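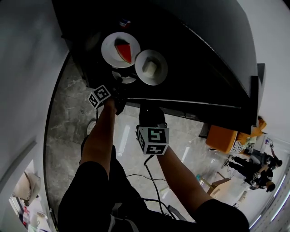
Marker cubes come loose before anything else does. Most of the maintenance I do on the glove rig comes down to that one part. A cube sits on top of each gloved hand, with square black and white codes printed on its faces, and the tracking only works if the cube keeps the same position on the hand from one take to the next. If it rocks even slightly, the recorded wrist is in the wrong place, and you won't see it until you overlay the trajectories later. The cubes are also easy to knock. The one on the right is bigger and has a cable hanging off it that runs down to the floor, and a cable pulls on whatever it's attached to every time the arm swings out over the table.

Home
Posts
Bench Notes
Parts List
Contact

Looking After the Gloves and the Hand-Held Grippers

3/22/21
Posted by Rafail Stamatopoulos

Adhiambo Massawe took over the Grendholm setup from me last week and asked for my notes. They were in three different files and one of them was mostly a shopping list, so I'm writing them out properly. Some of this is particular to our room. The rest should be useful if you run anything similar.

Straps first. Tighten them with the hand in a loose fist. If you do it with the fingers flat, the strap goes slack as soon as the person grabs something. I check for play by holding the cube between two fingers and asking the wearer to turn their wrist. The cube should go with the hand and you shouldn't feel it lag. Do this at the start of a session and again after every 30 takes. I used to do it only at the start, and we lost 76 takes in June that way. Homa Zarei went through them one by one to see what could be saved. Not much could.

Clean the printed faces with a dry cloth only. I tried a damp wipe on the first set and the black came up gray along one edge, and detection got worse on that face right away. If a face is scuffed, print a new one. Don't touch it up with a marker. The ink is shiny and the ceiling lights bounce off it.

We have the same trouble with the table. A glossy black top looks good for contrast but it reflects the lights, and so does the floor. Úna Costello wanted to put a matte cloth over the table and we did try one, but the plates dragged on it and it bunched up. We went back to the bare top and turned the exposure down. I still think a matte board would be better. Stunow sells one in the right size, but they wanted a long lead time and I let it drop. Adhiambo, if you have money left at the end of the quarter, that's what I would spend it on.

Cables. Leave a loop at the waist and tape the cable to the back of the glove a little below the cube, so that a tug lands on the tape and the mount stays out of it. The loop should be long enough for a full reach to the far side of the table with some left over. Retape every session. Old tape holds fine until it lets go all at once.

The second half of the job is the hand-held grippers. They need less attention than the gloves, but when they go wrong it takes longer to fix.

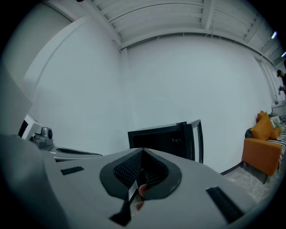

The finger slot is the part that wears on ours. On the gripper I looked after most, the rubber lining started to lift at one corner, and the person using it began holding the whole thing at an angle to avoid the rough bit. Ladan Sharifi spotted that from the footage, where every grasp was coming in slightly tilted. I glued the lining back with a flexible adhesive from Zamani, clamped it overnight, and the tilt went away. Check the rim with your fingertip before you hand the gripper to anyone. If you can get a nail under it, glue it now.

Velcro: replace both strips together. They wear at different rates, and a new strip paired with an old one lets whatever you attach sit crooked. Get all of the old adhesive off first or the new strip will creep.

Camera module: a blower, then lens tissue, nothing else. Look at the lens under a lamp, held sideways. Fingerprints are hard to see straight on and easy to see at an angle. After cleaning, record a few seconds of the jaws opening and closing and compare it with the reference clip. If the jaw has moved in the picture, the module has shifted and you need to recalibrate. I keep the reference clips in a folder named by date.

Calibration takes me roughly 7 minutes per gripper if nothing is wrong. If it's taking a lot longer than that, stop and look for a mechanical cause. I spent most of an afternoon rerunning calibration once when the real problem was a loose screw under the camera. The screws aren't tight enough from the factory, at least on the batch we got from Bendgate. I put a small dot of paint across each screw head and the body, so you can tell at a glance if one has turned.

The logbook is on page 258 as of this morning. Please keep using it. I know there's a spreadsheet, but the spreadsheet doesn't get filled in when your hands are in gloves and someone else is holding the pen.

Spare straps and tape are in the second drawer. I'm nearly out of the narrow tape and have ordered more. The wide kind works if you cut it down the middle, but it frays, so use it only if you're stuck.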